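Employee Programs Coordinator
Zermont – Human Resources, Sirkesley office
Full time, on site

Summary of the position

Zermont is seeking an Employee Programs Coordinator for its Sirkesley office. The position plans, schedules and records the company's staff activities: the summer outing, service award presentations, department lunches, new hire welcome sessions and the quarterly all-staff meeting. The Sirkesley office has 545 employees across three shifts. The coordinator reports to Tsung-han Chiu, Manager of Employee Programs, and has no direct reports.

The position is vacant following an internal transfer. It is a permanent role and is not tied to a project budget. Applications are accepted through Saturday, October 15, 2022. Applications received after that date are kept on file but are not reviewed for this opening.

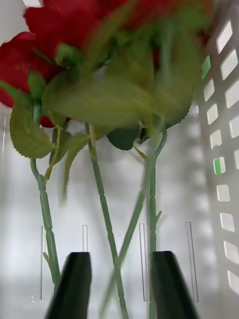
Duties

Scheduling. Maintain the annual activity calendar and publish each quarter's dates at least six weeks ahead. Check proposed dates against production schedules, inventory days and religious and public holidays. Every activity with paid attendance must be offered at a time that second and third shift employees can reach without giving up rest hours.

Venues and vendors. Obtain written quotes from outside venues, caterers and bus companies. Three quotes are required for any single purchase above the department limit. Review cancellation terms before signature. Contracts are signed by the manager; the coordinator prepares the file.

Registration. Build sign-up forms, close them on the stated date and send final headcounts to vendors. Record dietary and access needs separately from the general list and delete those records within 30 days of the activity.

Service awards. Run the monthly anniversary report, verify start dates with payroll and order awards in time for the presentation. Errors in start dates are the most frequent complaint the department receives – the coordinator is expected to resolve them before the list is released to supervisors.

Budget tracking. Enter invoices, match them to purchase orders and report spending against plan by the fifth working day of each month. Taxable gifts and prizes are reported to payroll in the same period.

Feedback. Send a short survey after each activity and file a one-page summary covering attendance, cost per person, late changes and recommendations.

Summer outing

The outing in July is the largest single activity of the year and takes up a large share of the coordinator's time from April onward. It is held off site at Grolau, with bus service from the main gate. Employees may bring family members. The coordinator prepares the site plan, bus schedule, weather alternative and first aid coverage, and is present on the day from setup to final departure. Time worked on the outing is compensated at the applicable rate or taken as time off, at the employee's choice.

Required qualifications

High school diploma or equivalent, and at least two years of work in event planning, office administration, hospitality or human resources.

Working knowledge of spreadsheets, including lookups and pivot tables.

Clear written English. Most of the job's output is short notices that have to be read on a break room screen or a phone.

Ability to lift 18 kg, set up folding tables and chairs, and stand for extended periods on activity days.

Availability for a limited number of evening and weekend activities. Dates are known at the start of each quarter.

Preferred qualifications

Experience in a workplace with more than one shift.

Experience reading catering, bus or facility rental contracts.

A second language in use at the site. Spanish and Vietnamese are the most common after English.

A valid driver's license. A pool vehicle is available for errands and site visits. 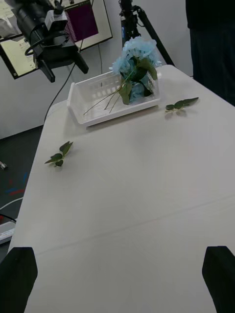

Hours and pay

The regular schedule is Monday through Friday, 8:00 a.m. to 4:30 p.m., with a 30-minute unpaid lunch. Once a month the schedule moves to cover a second or third shift activity, with at least two weeks' notice. The position is paid hourly and is eligible for overtime. The pay range is given to all applicants who are invited to a phone interview, in writing, before the interview takes place.

Benefits begin on the first day of the month after hire and include medical, dental and vision coverage, a retirement plan with a company match, paid holidays and paid vacation. Tuition support is available after one year of service. The reimbursement limit for work shoes is $200 per year, applicable to any employee who enters the production area, including this position.

Selection process

1. Application review. Each application is read by two people working separately. Applicants are notified of the result by email.

2. Phone interview, 20 minutes, with Human Resources.

3. Practical exercise. The applicant receives a set of three vendor quotes and a registration list containing errors, and has 60 minutes to prepare a recommendation and a corrected headcount. The exercise is done at the office on a company computer. No preparation is needed.

4. Panel interview with the manager and two employees from different shifts.

References are contacted only after the panel interview and only with the applicant's consent. An offer depends on a standard employment eligibility check.

How to apply

Submit a resume and a cover letter of no more than one page through the careers page of the Zermont website, or leave both in a sealed envelope at the main reception desk, marked for the attention of Vinh Hứa, Human Resources. The letter should describe one activity or event the applicant has organized, including its size, its budget and one thing that had to be changed after planning was complete. Portfolios and photographs are not required and will not be reviewed.

Current employees apply through the internal form and should inform their supervisor before the panel interview stage. Employees with fewer than six months in their present position need written approval from their department head.

Applicants who need an adjustment at any stage of the process may request it in the application or by phone through the main reception desk. Requests are handled by Human Resources and are not shared with the panel.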